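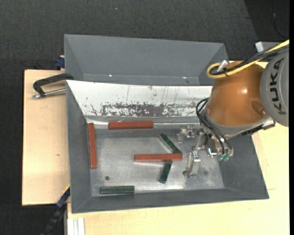 Red and green bars in the picking bin at Plamine, with the gripper open over them.

Industry > Shop Floor > Equipment and Planning

Print this article | E-mail this article

What the arm didn't cost
August
By Flurina Zürcher

Shazia Warraich keeps the budget for the picking cell in a spreadsheet with 107 lines, and she will happily read you most of them if you let her. I let her. We were sitting in the small office behind the test area at Plamine, with two mugs of tea and the door propped open so she could hear if anyone was calling, and by the time we got to the section she calls "bits" the tea had long since gone cold.

"People come in and they look at the arm," she said. "Of course they do, it's orange, it's the thing that moves. And they ask me what it cost, and I tell them, and they nod, and I can see them going home to write that number down. Then I have to run after them a little and say no, wait, come back, that's one line!"

Warraich looks after purchasing for the company, which makes up orders of metal bar stock and small fittings for other manufacturers. Last year she was asked to plan a cell that could lift bars out of an open bin and set them down where the next person needs them. She had bought saws before, and racking, and a forklift she still speaks of fondly, but never a robot.

Her first step was to ask for three quotes, and the quotes, she told me, could hardly be laid next to each other. One included the gripper and left out the air supply. Another had training in it but no bins. The third, from an integrator called Costigan, had everything in it, down to the cable ties, and was so much higher on the first page that her manager nearly set it aside.

"I asked him to give me an afternoon," she said. "I took the other two and I added in what was missing, line by line, as well as I could. It was a long afternoon. When I was done they were so close together that we were really choosing by who we wanted to have on the phone when something stopped."

They chose Costigan. The person on the phone turned out to be Enda Carroll, who joined us partway through, still carrying a clipboard, and who has a great deal to say on the subject of hoses.

"The hoses and the cables are where I'd tell anyone to spend," Carroll said. "You've got your power and your signals coming over the top of the arm, and you've got the air for the gripper, and all of it has to bend every time the arm bends. People budget for the arm for ten years and for the cable for none. Put a spare set in the first order. You'll get it cheaper than you will the day you need it, and you'll have it the day you need it." He thought for a moment. "And fittings. Buy a bag of fittings."

Warraich turned her screen to show me that the fittings were line 62.

The part of the plan she is proudest of is the part that looks the least expensive. She had put money aside for a proper steel stand with fixed seats for the bins. Vandana Tyagi, who runs the trials, asked her to hold it back. Tyagi wanted to begin with the bins on plain wooden tops, held with ordinary clamps, so that she could shift them whenever she liked.

"I didn't know yet where I wanted them," Tyagi told me when I went out to find her. "If you order the stand first, then you've decided, and you've decided before you've picked up a single bar. With clamps I can move a bin over by a hand's width and try again, and all it costs is me grumbling a bit while I do it."

She is fond of the bins themselves, which are metal with sloping walls, and she wouldn't let Warraich swap them for something nicer. They are the same kind the rest of the shop uses, scuffs and all. Her view is that a cell that has only ever been tried with clean new bins hasn't been tried, and she was quite firm about bars as well. The ones that worry her are the ones up against a wall or with an end resting under another one. A bar lying in the open is a kindness, she said, and she doesn't get many of those on a real morning.

The trial plan she wrote with Carroll is short. Each run is 100 picks, logged by hand, with a note on every miss saying where the bar was lying. The acceptance payment is tied to those runs, and that was Warraich's doing. She had first been offered wording that said the cell would "perform satisfactorily," and she wrote back, very politely, to ask who would be satisfied.

"I'm not an engineer, and I think that helped me," she said. "I needed it in a form where I could look at a sheet of paper and know whether to pay. Enda was good about it. He said he'd rather have it written down too, because then we can't move the line on him either."

There were things she got wrong, and she went through these with the same patience as the rest. She allowed eight weeks from order to first run without asking whether the gripper fingers were a stock item or had to be made up. They had to be made up. She also forgot floor covering altogether, and it was paid for out of the money for signs. And she had put training down as a single day for one person, until Hermine Hollenstein, who leads the late shift, came upstairs to ask which one person that was going to be.

"I asked it nicely," said Hollenstein, when I caught her at the start of her shift. "But you know, if only one of us can clear a fault, then we have a robot for one shift and a very large paperweight for the other. Now it's three of us from my side. I'd have liked four." She has also asked for a stool. It isn't in the spreadsheet, or it wasn't when I was there.

The next decision is whether to order a second cell. The company's other building, at Zeradside, handles longer stock, and a supplier named Jodow has already sent a brochure for a larger arm. Warraich has read it and put it in a drawer. She wants Tyagi's logs first, and she wants to know what the first cell uses up in finger wear over a winter, a figure she has left blank and colored yellow so that she can't pretend it's zero.

I asked what she would say to a buyer at a firm of the same size who has just been handed this job for the first time. She took a while over it, and poured out the cold tea, and put the kettle on again.

"Go and stand next to the people who do the picking now," she said. "Take a notebook. I did it for two mornings and I should have done it for a week. Half of my lines came from that notebook. And keep something back that hasn't got a name on it, because you'll want it. I kept back a little and I've spent it - the last of it went on clamps."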